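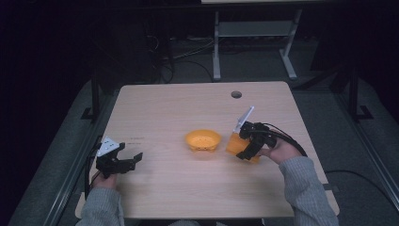 Print this page | E-mail to a friend

Kitchen tips for the weeks when somebody in the house is in treatment

When my sister started chemo in August I took over her kitchen, and I thought I knew how to cook. Well! The first pot of soup I made her went down the sink because she couldn't stand the smell of it. So these are the things I've picked up since, mostly by getting them wrong first.

Cold food smells less than hot food. I cook in the morning with the window open and the fan going, while she's still upstairs, and then she eats it cool at lunch. Potato salad, noodles, cold chicken, egg custard – all fine. Onions I now fry at my own place and carry over in a jar.

If everything tastes like metal, try swapping the forks. We use plastic ones, and I gave up on the steel travel mug too. A squeeze of lemon helps some days (not when her mouth is sore, though, then it's plain and soft and nothing acidic).

Small plates. A full dinner plate put her off before she'd picked anything up. Now I do six little meals, some of them no bigger than half a banana and a spoon of peanut butter, and I don't say a word about what comes back.

My neighbor Yaqin Wan taught me to freeze rice porridge in muffin tins. One batch gives me 16 pucks, and two of them with a splash of broth make a bowl in the microwave. Stir halfway or the middle stays icy. Label the bag with the day you made it, because you will not remember, I promise.

Ice chips go in a lidded tub at the front of the freezer where she can reach them herself. Ginger tea I make strong and freeze in cubes, and those are nice to suck on at 3 in the morning.

Be fussy about germs. Her nurse, Vanderleia Araújo, went over this with us twice: separate board for raw meat, leftovers in the fridge right away, hands washed every single time, and no runny eggs or raw sprouts. I boil the dishcloths now and hang them outside. Ask your own team what's off the list, as ours changed partway through.

Keep a notebook on the counter. I write down what she ate and what she couldn't face, and whoever's cooking next can look. Ours has ketchup on most of the pages – it still works.

And when friends ask what to bring, tell them! Paper towels, popsicles, plain crackers. We had 10 lasagnas by the second week and nowhere to put them.

Print this page | E-mail to a friend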